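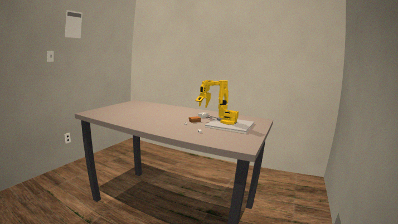 Kapitel 8
Vormachen statt Programmieren? Demonstrationen von Hand und per Fernsteuerung

Die Behauptung klingt bestechend: Wer einem Roboter etwas beibringen will, muss keine Zeile Code schreiben, er macht es ihm einfach vor. In Prospekten steht das seit Jahren, und in Vorträgen folgt darauf meist ein Video, in dem ein Greifer einen Klotz anhebt. Wie viele Anläufe dem Video vorausgingen, erfährt man selten.

Für die Übungen dieses Kapitels verwenden wir die Simulationsumgebung Rasodby: ein gelber Arm auf einem Tisch, ein Zweifingergreifer, ein orangebrauner Block, dazu ein paar kleinere Teile. Eine einfachere Aufgabe als »Block greifen und versetzen« lässt sich kaum stellen. Gerade deshalb eignet sie sich, um die Versprechen des Verfahrens zu prüfen.

Zwei Wege werden unterschieden. Beim Führen von Hand (kinästhetisches Vormachen) fasst der Mensch den Arm an und bewegt ihn durch die Aufgabe, während die Gelenkwinkel aufgezeichnet werden. In der Simulation entfällt dieser Weg, denn es gibt nichts anzufassen. Bei der Fernsteuerung bewegt der Mensch ein Eingabegerät, und der Arm folgt. Beide Wege liefern Trajektorien. Ob diese Trajektorien die Aufgabe enthalten oder nur die Gewohnheiten der Person am Steuer, ist eine offene Frage, und die Literatur behandelt sie unserer Ansicht nach zu nachsichtig.

Li-hua Ko hat im Projekt Tlapale 112 ferngesteuerte Demonstrationen derselben Greifaufgabe ausgewertet. In vielen davon zögert der Greifer kurz über dem Block. Das gelernte Modell zögerte ebenfalls, auch dort, wo es keinen Anlass gab. Mehr Daten halfen wenig: Mit bis zu 2.980 Aufzeichnungen wurde das Zögern glatter, verschwand aber nicht.

8.1 Was eine Demonstration zeigt und was sie verschweigt

Eine Aufzeichnung hält fest, wo der Greifer war. Warum er dort war, steht nicht darin. Öffnen Sie vor dem Weiterlesen die Ausgangsszene und notieren Sie, welche Angaben ein Lernverfahren bräuchte, um den Block auch nach einer Drehung noch zu greifen.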